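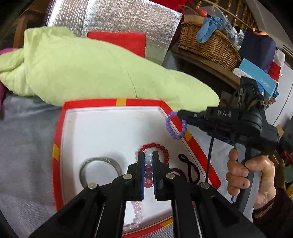 *Beads on a strand, above a tray with a red rim.*

**Bead stringing** is the craft of putting beads on a thread, wire or cord. The order of colors and sizes makes the pattern. A knot or a small metal clasp closes the strand.

In the town of Ostel the craft is known by the local name *stomel*. Wiroj Thaweesak, who taught it there, described 2 main styles: the even strand and the graded strand, in which the largest bead hangs in the middle. A long Ostel strand has 100 beads.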